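Subject: Re: [workshop-arm] wiping as the first task?
Date: 20th November

> I'd still like us to make wiping the first real task for the arm.
> It's low force, nothing breaks if it goes wrong, and the gripper we
> already have can hold a rag. The Ostelden controller has the force
> mode built in, so it's mostly a matter of teaching it a back and
> forth path. I think we could have it cleaning a bench by June.
>
> Also, can we agree on the name Altetti for the repo? Two people have
> cloned the old one by mistake.

Altetti is fine by me. Rename it and put a note in the old one.

On the rest I'm less sure. I read the force mode pages again last night and I don't see what you see in them. It will hold a steady push along one axis while the arm moves along the others. That's good for sanding a flat panel. It says nothing about a rag that bunches up, slides out of the fingers, or folds under itself and leaves the gripper pads rubbing on bare wood. We've been here before with the sponge. The log from that evening says "contact OK" from start to finish, and the sponge was on the floor for half of it.

A few things I'd want answered before anyone orders parts:

- **Update rate.** You quoted 100 Hz. I measured 40 over the shop network, with the camera off. Maybe a wired link fixes it, but I'd like to see the number first.
- **Gripper.** The Hellness fingers are hard plastic with a thin rubber face. They hold a rag if you hand it to them folded. Picking one up off a bench is a separate job and we keep pretending it's included.
- **What counts as clean.** "Run the path four times" isn't a test. We need a before and after, even if it's just a photo and a threshold.
- **Money.** The wrist sensor is 400 before shipping. That's most of what's left, and I'd sooner spend it on the base, which still rocks when the arm is stretched out. I shimmed it again on Saturday and it lasted until lunch.

I also don't buy "nothing breaks". The arm put a dent in the pegboard in a mode that was supposed to be gentle. I know, wrong payload setting. It will be the wrong payload setting next time too, because the settings file gets overwritten whenever someone pulls from the main branch.

I started writing down how a person does the job, to see how much of it we could copy with what we have. Flour on a cutting board seemed like a fair stand-in for sawdust on the bench, and easier to see.
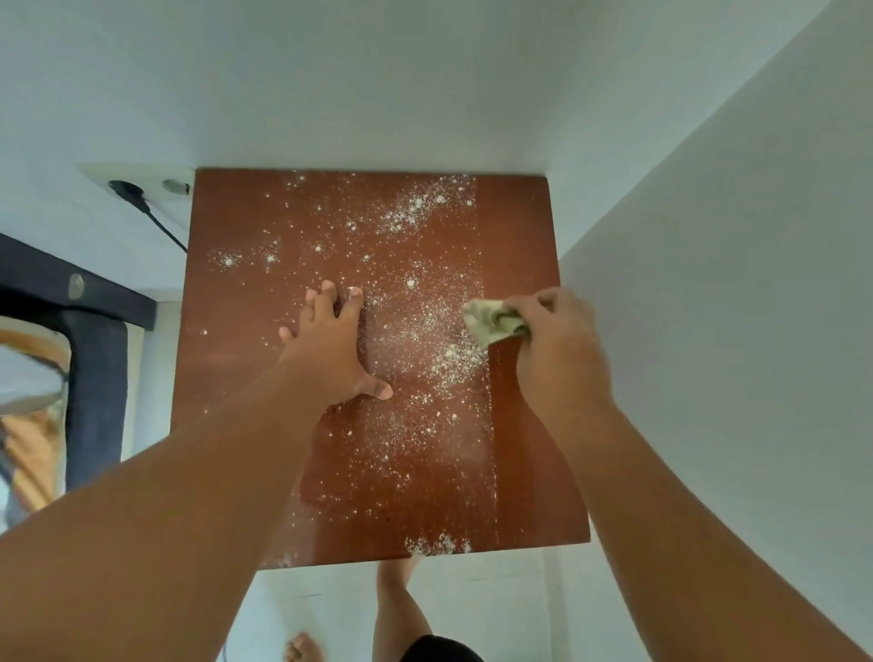

Two hands are what bothers me most about our plan. We have one arm and no clamp, and the write-up I got from the repo treats the workpiece as if it were bolted to the earth. Look at the left hand, flat on the wood with the fingers spread, while the right one works the cloth. Our bench won't slide, fair enough, but every loose board we set on it will. Then there's the cloth itself, all crumpled up in the fist, which is nothing like the neat folded pad in your sketch. And the little drift along the bottom edge is the kind of thing I'd expect our path to leave behind every single time, as it turns around before the lip.

So, a smaller proposal. Screw a stop to the bench on two sides. Tape the rag to a foam block and bolt the block to the wrist in place of the gripper. Run it open loop, slow, and see how much it misses. If the leftover mess is mostly at the edges, we fix the path. If it's in the middle, then it's pressure, and you can have the argument about the sensor again and I'll listen.

I can cut the block this week. I'd need somebody else to make the adapter plate; the drawing is in the Šimkus folder, second sheet, and please ignore the hole spacing on the first one. It's for the old wrist.

June is optimistic either way. Could we take it off the wiki page until the base stops rocking?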